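Zallo Demo Recorder, simulation edition
Software for collecting robot arm demonstrations 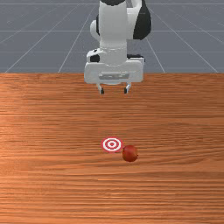 Kirsten Penner wrote to us after her first weeks with it: we stopped arguing about which episodes to keep, the recorder marks the bad ones and we only look at those. She also asks for a shorter reset between episodes, and this comes in the next version.

With Zallo you steer a simulated arm and gripper over a tabletop, and every episode is saved for training. The ball-to-target task is included. Start positions of ball and target can be changed at each reset, so that the learning system does not see always the same path.

What is stored per episode
Camera views, joint angles, gripper opening, task name, operator name and result (success, failure, discarded).

In the package
Recorder license for one workstation
13 tabletop tasks, ready to run
A starter set of 300 episodes
Printed quick guide

Good to know
A new operator needs nearly 45 minutes of practice before the episodes become smooth. We recommend 200 episodes per task for a first training — more if you change the start positions widely. The hand controller is not included, please order it separately.

Questions before ordering: write to Hauke Thiele at the Lamis office. Orders placed in December are delivered in the order they arrive.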